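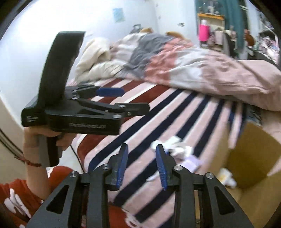

Bedroom Tidying and Bed-Making Sessions: Call for Participants

Uvus Home Routines Study > Take Part > Open Calls

Reference: 644
Status: open
Session day: Wednesday
Session length: 2 hours
Location: Plarnport, in the participant's own home
Contact: Nikau Donnelly, participant coordinator

Purpose of the study

Uvus records how people put a bedroom in order: making the bed, folding small cloth items, returning pillows and soft toys to their place, and clearing things into a box. The study covers lived-in bedrooms with the participant's own bedding. Patterned sheets, mixed colors, and duvets that do not match the sheet are all accepted. Do not buy or borrow bedding for the session.

The current call is for single and double beds. Bunk beds and sofa beds were covered in an earlier call and are closed.

What participants do

Each session is made up of short tasks, repeated from different starting arrangements. The task list for this call is:

Straighten a fitted or flat sheet and smooth it toward the near side of the bed.
Spread a heaped duvet over the bed and line up its top edge.
Pick up cloth items left on the sheet, fold them, and stack them at the foot of the bed.
Place the pillow at the head of the bed. Soft toys go behind or beside it.
Move loose items from the bed and floor into an open cardboard box.

The order is given on the session sheet. Between repeats, the participant returns the bed to an untidy state. The duvet should be pulled back by hand and dropped, not folded into a neat pile. Cloth items may overlap.

Work at a normal pace. Sessions are not timed against a target, and a task that goes wrong is kept and marked as incomplete on the sheet.

Room requirements

One bed with a sheet, a duvet or blanket, and at least one pillow.
Clear floor along one long side of the bed, wide enough to stand and turn.
Ceiling light or daylight sufficient to read by.
An open cardboard box. Flaps may be left on. Bottles placed in or next to the box must be closed.
Posters and other wall items may stay up. Family photographs, letters, and anything showing an address must be taken down or covered.

Pets and other members of the household should be out of the room during recording.

Who can apply

Applicants must be 18 or older and must live at the address where the session takes place. Tenants need no permission from the landlord, but people in shared bedrooms must have written agreement from the other occupant. The tasks involve bending, reaching across a mattress, and repeated gripping with both hands. Applicants with a current wrist, shoulder, or back injury should wait for a later call.

No experience in housekeeping or hotel work is needed. Applicants who took part in the Midari kitchen sessions may apply again.

Payment

Payment is a flat fee per completed session, stated in the participant agreement before anything is signed. A session stopped early by the study team is paid in full. A session stopped by the participant is paid by the half hour.

How to apply

Send the following to Nikau Donnelly at the Uvus participant desk, quoting reference 644:

Name and a daytime phone number.
Bed size and type of bedding.
A short description of the free floor space.
Two Wednesdays on which the room is available.

Applications are read in the order received. Questions about consent forms and data storage go to Miroslava Jelínek at the same desk. Rooms are confirmed by phone, and the session sheet is sent out the day before the visit.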